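Recent posts

The white wire dish rack, one January later

September 15, 2022
By Stela Olteanu
Last updated: same day, corrected the shelf measurement

I replaced the dish rack in January and said I would report on it after a proper period of use. It has now had the winter, the spring and the summer, so the notes are long enough to type up.

Some background on the requirement. The kitchen has a single-bowl sink with no drainboard. The counter to the left of the sink is 178 cm long, but the usable run is shorter because the cooker end has to stay clear and the kettle lives in the corner. A rack that sits out permanently takes a fixed piece of that counter. A rack that can be lifted off after the dishes are put away takes it only part of the day. I wanted the second kind. That rules out anything heavy, anything with a bolted spout, and the two-story models, which cannot be carried through a doorway with a bowl still in them.

The previous rack was a Kolard, chrome over steel, with a separate tray. The chrome failed at the welds first, then along the two wires that touched the tray. I cleaned the rust with a paste of baking soda, which worked for a week at a time. After that the rust was marking the underside of plates, and I stopped.

The replacement is white coated wire, rectangular, with a shallow tray underneath and a utensil holder that sits inside. I bought it from the Sjöberg closing sale for 20, without a box. The closest current model I have found is sold under the name Draltaseo, and it differs in having a gray tray.

Coating

The coating is the part that decides how long one of these lasts. Water gets to the steel wherever the coating is cut, and it is nearly always cut by the same two things: the foot of a cast iron pan and the edge of a knife put in point down from the side. I keep both out. Pans are dried by hand straight away. Knives too.

After eight months there are two chips on mine, both on the lower rear wire, both smaller than a grain of rice. I touched them up with appliance enamel in May. Let the enamel cure for the full time printed on the bottle. I gave the first coat one night and it peeled off on a saucepan lid.

Tray

The tray is shallow, and this is a real limitation. After a full dinner for four it needs emptying before the second load. With a normal load for two people it holds everything until morning, though it should not be left until morning. Standing water leaves a film, and the film in our area is mostly lime. The routine is as follows.

1. Put the dishes away.
2. Lift the rack off the tray and stand it in the sink.
3. Pour the tray out from a corner. The corners are rounded and do not pour cleanly, so pour slowly.
4. Wipe the tray with a cloth and a little white vinegar, then rinse.
5. Dry the underside of the tray before it goes back on wood.

Step 5 is the one I skipped for the first month. The result was a dull ring on the tabletop where I had been parking it overnight. Two applications of oil reduced the ring. It is still there if the light is low.

The full descale is every 7 days. I put the utensil holder and the tray in a basin with 100 ml of vinegar and hot water for half an hour. The rack itself only gets the cloth. Soaking coated wire that has chips in it is asking for rust.

Utensil holder

Slotted, white plastic, not attached to the rack. It can be moved along, and I have tried it in several positions. At the front it blocks the reach to the plates. On the side it tips when it is loaded with ladles. At the rear it is stable, and the long handles lean back over the wall side, where they drip onto tile. It has stayed at the rear.

Load forks and spoons with handles down. Mix them, so the bowls of the spoons do not nest, because nested spoons come out with a drop of water between them. The slots clog with rice. An old toothbrush clears them.

Capacity

The rack takes our ordinary dinner plates in a single row with bowls in front. Large plates must alternate with side plates or they touch at the rim. Glasses go on the front wires, upside down and at a slight angle. I do not put stemware in it at all. A chopping board fits if it goes in last and stands against the side rail, but then the rack is unbalanced when lifted, so the board comes out first.

Carrying and storage

Empty, it is light enough that the weight is no consideration. Carry it by both sides at waist height and keep it level if the tray is still underneath, since the tray is held by nothing but gravity. I take it across to the table when I want the whole counter for pastry, and from there it goes onto the bottom shelf of the pantry. The shelf is 2 cm wider than the rack. (An earlier version of this post said 3. I measured again.)

In the Jikesness house, where we were last summer, the rack was kept in the oven when the oven was off. I do not recommend this. Somebody will turn on the oven.

Would I buy it again

Yes, at the sale price. At full price I would look for a tray that is deeper by a centimeter and has one square corner for pouring. Stainless steel would solve the chips, at several times the cost, and the cheap stainless ones rust at the welds much as the chrome did. I will look at the enamel repairs again in January and add a line here if they have lifted.

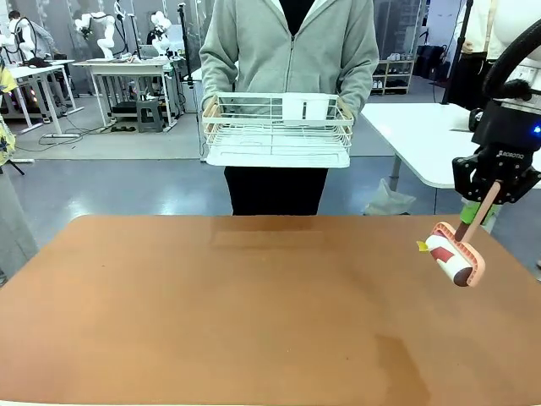

Ileana wrote in to disagree about the handles. She puts forks in with the tines down and says they dry just as fast, and that she has had the same plastic holder through three racks because she boils it once a month in place of the vinegar soak. She also wanted to know which oil I used on the ring.

Related posts
Removing rust marks from white plates
Tabletop oil, second application
What goes on the bottom shelf of the pantry
Vinegar or citric acid for the kettle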